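Put the Off Switch Where the Neighbors Can Reach It

Every spring the county sends a truck down our road after dark to fog for mosquitoes. You hear it before you see it. People call their dogs in, shut the windows and go back to the television. The notice comes in the mail a week ahead, on a yellow card, with a phone number on it. You can call that number and ask them to skip your lot, and they will.

I bring up the yellow card because the county is now looking at a different kind of pest control, and so far it comes with no card at all.

The proposal is from a company called Flirno. It wants to place 263 scent traps along the drainage canal and the back fences of the Rätsep tract, where the standing water is. Each trap gives off a smell that draws egg-laying females, and a small fan pulls them in. A software system named Iltudent decides which traps run and when. The pilot would last 4 months, starting in May.

I have no quarrel with the traps. They use no spray, and they leave the bees and the dragonflies alone as far as anyone can tell. My mother-in-law had West Nile and was tired for a year. If a fan and a bad smell can spare somebody else that, I would like to see it tried.

My quarrel is with how the decision is being made, and with what happens after the traps are in the ground.

What the county is really buying

The county presentation talked mostly about insects. The contract talks mostly about data. Flirno would own the trap counts, the weather readings and the maps of where the mosquitoes are thickest. The county would get a summary at the end of each month. A resident who wanted to know what the trap behind her own garage had caught would have to ask the county, which would have to ask Flirno.

That is backwards. Public money is paying for the work and public land is holding most of the equipment. The counts should go up on the county website the same day they come in, in a form that a high school biology class could download. If the traps work, open numbers will show it faster than any sales pitch. If they don't, we ought to find out before the pilot is over.
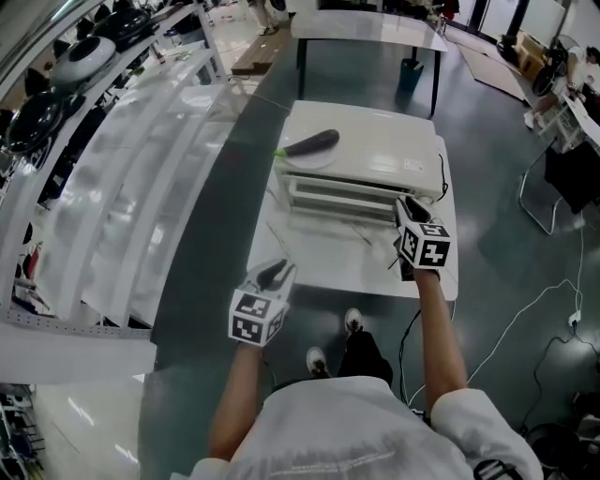
Who gets to say no

The traps on the canal bank are on county property. The ones along the fences are a harder case. The company says they sit inside the utility easement, so no permission is needed. That may hold up legally. It is still a poor way to treat people who have to sleep 9 feet from a fan that runs all night.

There is a question of where the mosquitoes go, too. A scent that pulls insects in has to pull them from somewhere. Flirno says the traps catch nearly everything they attract. Maybe so, but anyone who ever hung a beetle bag next to the roses has reason to ask. I would want to see traps checked at the edge of the tract and a few streets past it, by someone who does not work for the company.

We have been through this before. When Dimex treated the retention pond for weeds, the first most of us heard of it was the smell. The treatment itself was probably fine. But the next three requests from the county, including a sensible one about clearing culverts, ran into a wall of angry people. Skipping the asking costs more than the postage.

So send the yellow card. The tract and the streets around it come to 3000 addresses, and that is a small mailing for a county that manages to send us all a tax bill. Put a phone number on it, and let any household with a fence trap have it moved or shut off. Some will call. Most won't, just as most don't call about the truck.

The supervisors take up the contract in October. I hope they approve it, with the counts made public and the opt-out written in. Without those two things, they should send it back and have it rewritten over the winter. The mosquitoes will still be here in May.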